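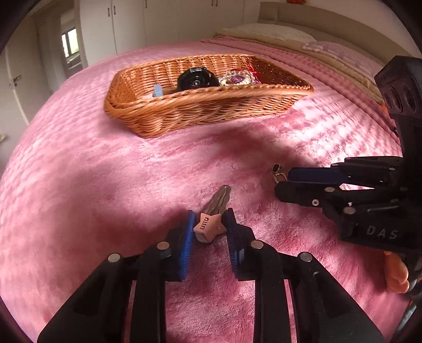
SITE VISITS

Home Demonstration Work at Zedotside

Field Notes > Visits > Data Collection

April
By the Field Notes desk

Zedotside runs its spring open day on a Tuesday, from 9:30 in the morning until the last group leaves. The company records people doing household tasks with hand-held grippers and sells the recordings to groups that train robot arms. I attended the morning session, which covered collection in private homes, and stayed for the afternoon session on remote control.

The method in the morning session involves no robot. An operator holds one gripper in each hand and does the task with them. Each gripper has a camera mounted on it, and the linkage is built to the same dimensions as the one that will later be bolted to an arm. The position of each hand is recovered afterward from the video and a motion sensor. The policy is trained on what the cameras saw and where the hands went.

The task on the schedule was sorting small accessories on a bed: hair clips, beads, bands and similar items, with a wicker basket as the container. Zedotside lists it as a two-handed task, although much of it can be done with one. The instruction sheet is a single page. It tells the operator to keep both tools in motion at a natural speed, to avoid blocking one camera with the other tool, and to stop and restart if an item leaves the bed.

Small accessories are a useful test. A snap clip is flat and offers little height for the jaws, so the approach angle matters more than the closing force. Soft bedding helps here, as the pads can be pressed into it on both sides of the item. The same grasp attempted on a hard table tends to end with the tips skating over the metal. Staff acknowledged this and said that tabletop versions are recorded as a separate task, with a separate success rule.

An episode is accepted if the item is released where the instruction says and neither tool loses tracking. Zedotside has set a target of 3,000 accepted episodes for the accessory task, with no more than 80 from any one home. The cap is sensible. Policies trained on a few rooms learn the rooms. A home contributes its own light, bedding and clutter, and operators are told not to tidy beyond the work area.

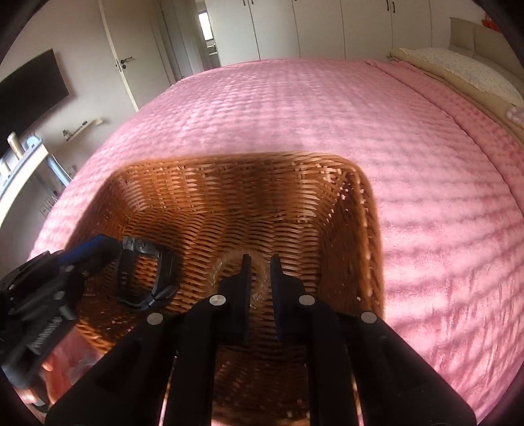
My main interest was the container, and in particular what it does to the wrist camera. Once the tool is inside, the walls take up much of the view and the background that tracking relies on is reduced. The material matters as well. Against orange-brown wicker, a black band is easy to find, while a fuzzy golden-beige ring nearly takes on the color of the weave, and the left jaw hides part of it as well. A person holding the tool can look from above and will know where the ring is. The policy has only the camera. I asked if such episodes are dropped. They are kept, with a visibility tag, and the customer decides.

Tracking loss inside containers was the most common reason for rejection in the figures shown on the day. In the last batch reviewed, 132 of 400 episodes were rejected, and staff put most of those down to the tool staying low in a container for too long. The current fix is procedural: operators raise the tool clear between grasps. It works, but it also puts a habit into the data that a robot does not need.

The afternoon session moved to the Cirkutix bench, where the same kind of task is done by remote control. The operator moves a pair of small leader arms and a pair of follower arms copies them. The bench runs on Kwak, an in-house recording program that stores joint positions directly, so there is no tracking step and nothing to lose inside a basket. It is slower. Operators have no feel for contact and tend to pause above each item before closing. The bench also stays where it is, so every episode has the same background unless someone changes it.

Both kinds of recording are converted to one format, Erarell, before delivery. I would have liked to see results from a policy trained on the two together, but none were presented. The question period was short and went mostly to pricing and consent forms.

Visitors planning to attend the autumn session should register for the morning group if they can, as the bench is also open during the lunch break. Parking is behind the building.

Contact | Copyright Field Notes, all rights reserved | Back to top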